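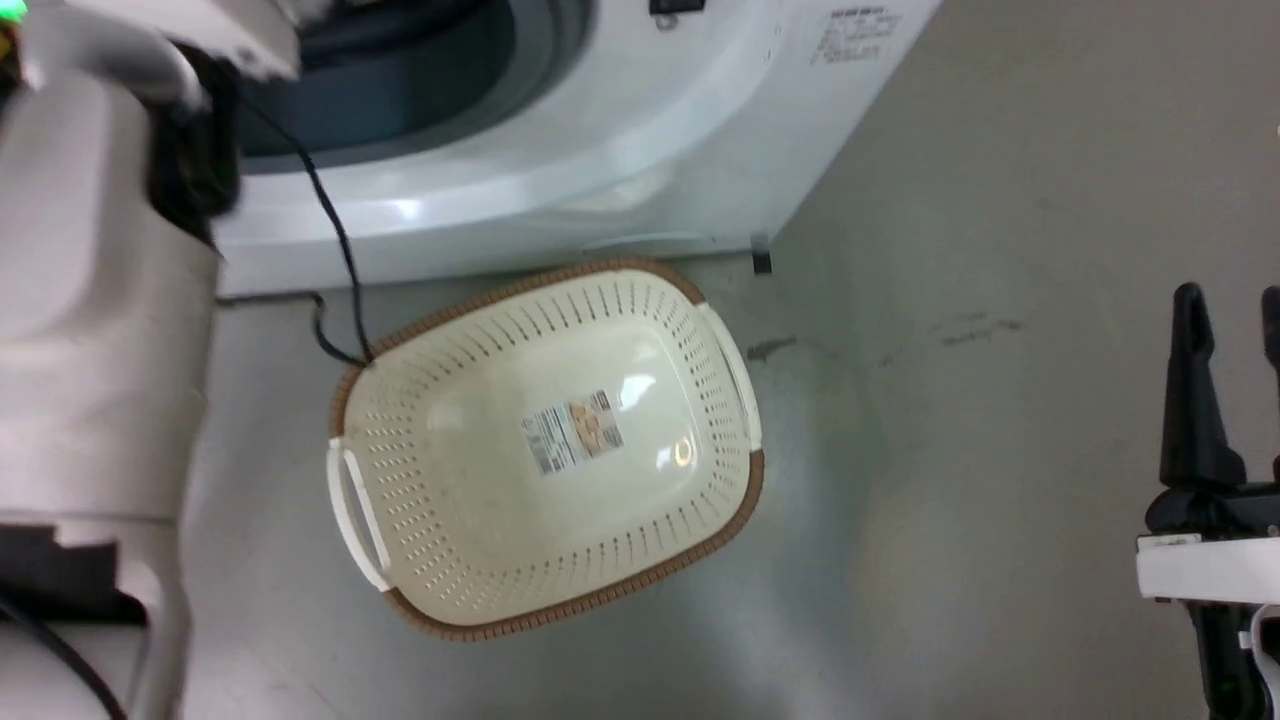 Zillo Learning > Tools and Materials > Cutting Tools > How Scissors Cut

How Scissors Cut

Text by Carolina Veloso. Checked by Tetteh Darko, Devmont Tool Museum. 11 November 2018

Scissors are two levers joined at one point. Each lever has a blade at one end and a handle at the other. When the handles close, the blades slide past each other and whatever is between them comes apart. This page explains the parts of a pair of scissors, the forces at work, and why some scissors stop cutting well.

The parts

The long metal pieces that do the cutting are the blades. Each blade has an edge, which is the thin line where two flat surfaces meet. The loops for the fingers are called bows. The metal between the bow and the blade is the shank. The screw or rivet in the middle is the pivot. A rivet is a metal pin that has been flattened at both ends so it cannot fall out. A screw can be tightened later, but a rivet has to be tapped with a hammer.

Most scissors also have a stop. This is a small bump or flat surface near the bows. It keeps the handles from closing too far.

Look at closed scissors from the side, with the thin edges of the metal toward you. The blades touch near the pivot and again at the tips. Between those places there is often a narrow gap you can see light through. The gap is supposed to be there, and it is explained further down.

Levers

A lever is a stiff bar that turns around a fixed point. The fixed point is called the fulcrum. A seesaw is a lever, and its fulcrum is the post in the middle.

In scissors, the fulcrum is the pivot. Your fingers push at the bows. The blades push on the paper. How hard the blades push depends on two distances: the distance from your fingers to the pivot, and the distance from the pivot to the paper.

Suppose your fingers are eight centimeters from the pivot and the paper is two centimeters from it on the other side. Eight divided by two is four, so the blades push on the paper four times as hard as your fingers push on the handles. Now move the paper out to eight centimeters. Eight divided by eight is one, and the blades push only as hard as you do. A little of the push is always lost to rubbing at the pivot, so real scissors do slightly worse than the arithmetic says.

This is why thick cardboard is easier to cut close to the pivot. The extra force has a price. Close to the pivot, the blades move only a short way each time the handles close, so each cut is short. Near the tips the cut is weaker, but the blades move farther.

Tools are built around this trade. Tin snips, which cut sheet metal, have long handles and short blades. Paper scissors in an office may have blades longer than their handles. Paper does not need much force, and a long blade makes a straight line with fewer stops.

Shearing

A knife cuts by wedging. Its thin edge goes in, and the thicker part behind pushes the material to both sides. Scissors work in another way, called shearing.

To shear something is to push one part of it in one direction and the part next to it in the opposite direction. When you cut paper, the top blade pushes down on the paper on one side of the line. The bottom blade pushes up on the paper on the other side. The line between is very narrow. The fibers there are pulled in two directions at once, and they break.

For this to work the two edges must pass very close together. If there is space between them, the paper bends into the space and folds over. You may have felt this with old scissors. The paper goes in, the handles close, and the paper comes out with a crease in it.

Paper has fibers stuck together in a flat sheet. Cloth has threads that can slide. Hair is round and smooth and tends to run forward along the blade. Some barbers' scissors have very small teeth on one edge to hold the hair in place while the other edge crosses it.

Why the blades are curved

The narrow gap between closed blades comes from a slight bend. Each blade is made so that it bows away from the other one in the middle. The bend is small and hard to see on a single blade.

As the handles close, the blades press against each other. They touch at the pivot end and at one other small place, where the two edges cross. That crossing place moves from the pivot out to the tips as the scissors close. The bend acts as a weak spring and keeps the edges pressed together at the crossing place all the way along.

Flat blades would not do this. They would touch over a large area, rub, and leave the edges loose wherever the metal was not perfectly straight. The person who sets the bend in a factory or workshop is called a putter, or putter-togetherer. A putter taps the blades with a hammer, tries the scissors on a piece of cloth, and taps again.

Left and right

Hold a pair of ordinary scissors upright with the tips pointing away from you. Whichever way you turn them over, the blade on the right is the one on the bottom when you cut. These are right-handed scissors.

When a right hand closes, the thumb does not push straight down. It also pushes a little outward, away from the palm, while the fingers pull inward. In right-handed scissors these sideways pushes press the blades together. In a left hand, the same natural movement pushes the blades apart. The gap gets bigger and the paper folds.

Left-handed scissors are a mirror image. The blade on the left is the bottom one. Changing only the shape of the bows does not make scissors left-handed. The blades themselves have to be swapped over. With the correct pair, a left-handed person can also see the line being cut, which is otherwise hidden behind the top blade.

What the blades are made of

Blades are usually made of steel. Steel is iron with a small amount of carbon in it. Stainless steel also contains chromium, which helps it resist rust.

Steel for blades is heated until it glows and then cooled quickly, often in oil. This makes it hard. It also makes it brittle, meaning it can crack or chip. The steel is then heated a second time, to a lower temperature, and allowed to cool. This second step is called tempering. It takes away a little of the hardness and most of the brittleness.

After tempering, the edges are ground. The edge on scissors is much less pointed than the edge on a kitchen knife. A thin, sharp-angled edge would be damaged when it pressed against the other blade.

Older kinds

The first scissors had no pivot. They were made from one strip of metal bent into a U, with a blade at each end. Squeezing the blades together made the cut, and the bent part sprang open again afterward. People in the Middle East were using spring scissors more than 3,000 years ago. The Romans later made scissors with a pivot, much like the ones used now.

Spring scissors did not disappear. Sheep shears and thread snips are still made this way. The Devmont museum has one pair of iron sheep shears in Case 9, next to a modern pair, and apart from the color of the metal the two are very alike.

Why scissors get dull

Steel wears away a little with every cut. Some materials wear it faster. Sandpaper contains hard grains that scratch the edge. Wire can leave a notch. Sticky tape does not wear the steel much, but glue from the tape stays on the blades and makes them drag.

Tetteh Darko keeps a test sheet for the scissors used in the museum workshop. One pair, an Admasu model 16 centimeters long, made 3,000 cuts in plain copy paper and still cut cleanly at the tips. A second pair of the same model was used on sandpaper, and it began to fold paper within an afternoon.

Scissors can also cut badly when the edges are perfectly good. If the pivot is loose, the blades drift apart. An adult can tighten the screw a small amount at a time. It is right when the scissors are opened, one handle is let go, and the blade swings partway closed and stays there. If it drops all the way, the pivot is too loose. If it does not move, it is too tight.

Something to try

You need safety scissors, a sheet of cardboard, a ruler and a pencil.

Open the scissors wide. Put the cardboard as close to the pivot as it will go and close the handles slowly. Notice how hard you have to squeeze. Open them again and place only the tips over the edge of the cardboard. Close them at the same speed. Next, measure from the pivot to the middle of the bows, and from the pivot to the tips. Divide the first number by the second. If the answer is less than one, the tips push with less force than your fingers do.

Keep your other hand behind the blades and well to the side. Cut sitting or standing still - not walking - and close the scissors before you put them down.

Words used on this page

Bow: the loop for fingers or thumb.
Fulcrum: the point a lever turns around.
Pivot: the screw or rivet joining the two blades.
Shear: to push neighboring parts in opposite directions until they separate.
Tempering: gently reheating hardened steel so that it is less brittle.

Next in this series: How Pliers Grip, with drawings from the Nendano workshop book.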